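Hulura tub armchair, taupe: my review after one winter

I bought the Hulura tub armchair because my old armchair, which I had since 2004, finally lost one of its legs. I live in a small apartment in Linonville and the living room is also the dining room, so I can not put a big thing there. I looked for a chair with a round back which does not need much space and where a person of normal size can sit for a whole evening with a book. I have now used it from November until March, almost every day, and I think this is enough to say something useful.

I ordered from the Cavimdale store. The chair came in one very large box, and only the feet had to be screwed on. This took me less than ten minutes. The instructions were a single sheet with drawings, and the drawings were correct. The box was more difficult than the chair. Please keep in mind that you need to cut it into pieces before it goes through a normal door to the recycling.
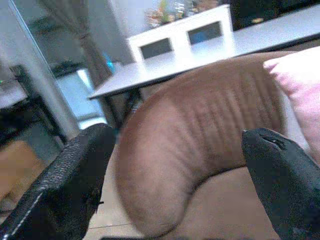 The fabric was my biggest question before I bought it, and I could not find a good answer in other reviews. The store calls the color taupe. On my screen it looked almost gray, but at home it is a warm brown, and how warm depends very much on the light. Where the light falls on the pleats they look much paler, and between them it goes quite dark, so if you want one even color over the whole back you will maybe be disappointed. I like it. Next to my white table it looks soft and a little old-fashioned, and the pale pink cushion goes with it better than I expected. To the touch it is similar to suede, and it is not cold when you sit down in the morning.

Now about the pleats. They are pretty, and they are also the part which makes the most work. Crumbs and dust go down between the folds and a normal vacuum head does not take them out. I use the narrow nozzle with the small brush, always from the top of the back toward the seat, every second week. If you have a dog or a cat with long hair, I would think well before buying this model. Hulura makes the same shape with a smooth back, and I believe it is a little cheaper.

Sitting comfort. The seat is firm in the first weeks. I was worried and I almost wrote to the store, but after one month it became softer and since then it stays the same. The back is curved around you and supports the lower part of the spine well. It does not support the head at all, so it is not a chair for sleeping. The rolled edge on top is comfortable for the arm when you sit a little sideways, as I do when I read. My husband is tall and he says the seat is too short for his legs. He is probably right, and he uses the sofa.
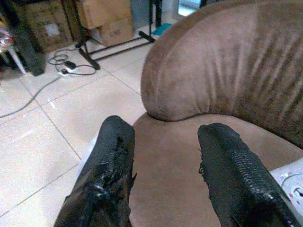
Galbraith wrote under my first short review that the feet of the same chair left scratches on a tile floor after only a few weeks, and asked if I have the same problem. I do not have scratches, but I put felt pads under the feet on the first day. The plastic caps that come with the chair are hard, and on my tiles the chair moved a little each time I stood up. With the felt it moves even more easily, so for a smooth floor I can recommend thin rubber pads, or a small rug. I changed to rubber in January and now the chair stays where I put it. A package of pads costs very little, and I think Hulura should include them.

About stains I have only one experience. I spilled tea with milk on the seat and pressed it immediately with a dry cloth, then with a damp one, without soap. After it dried there was a faint ring, which disappeared when I brushed the fabric in both directions. With coffee or red wine I have not tried and I hope I will not need to. The seat cushion can not be removed, and for me this is the biggest mistake of the design, more than the pleats.

Delivery cost 29 dollars and the store gives 100 days to return the chair, but you have to pack it in the original box, so think about this before you cut it up like I did.

I would buy it again for a corner where one person reads or drinks tea. For a family room with small children I would take the model with the smooth back. Four stars from five.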